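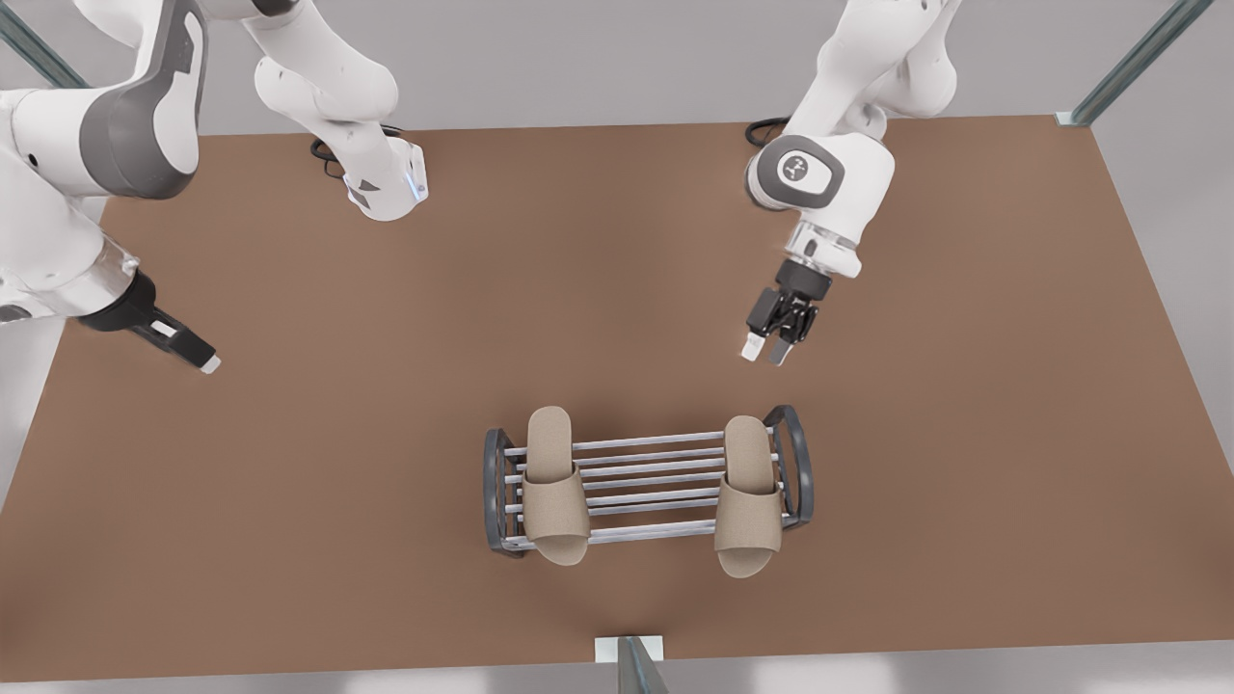 Source: Elsa Toivonen, simulation render, March 2025

Success criteria for a two-arm shoe rack task in simulation

We are writing the acceptance rules for a bimanual benchmark: two slide slippers, one small rack, one gripper per arm. The scorer passes an episode when both slippers are in contact with the rods. Reviewers at Tanum say contact alone is too weak. What else should a pass require, and does the state of the arms count?
Elsa Toivonen

Contact alone is too weak. A slipper still held in a gripper can touch the rods and score. Our internal rule at Grosten has these conditions, all evaluated on the same simulation step:
Each shoe touches the rack and does not touch the tabletop.
No finger touches a shoe or the rack.
Both grippers are open past a set width.
Linear and angular velocity of each shoe stay below threshold for 100 consecutive steps.
In your render the grippers are empty and the slippers lie across the rods with the heels to the far side, leaning opposite ways. Decide whether that much yaw is allowed and write the tolerance down in degrees. If heel direction matters, test it separately from yaw. Log each condition on its own. When we rescored 1,161 episodes this way, 70 changed from pass to fail, and 36 of those were held shoes.
Räsänen

Don't require the arms to go home. It only makes episodes longer.
ravton_lab

Agreed on home position, with one exception: if the next episode starts without a reset, specify a minimum clearance between each gripper and the rack. Version the criteria file along with the scene file.
Räsänen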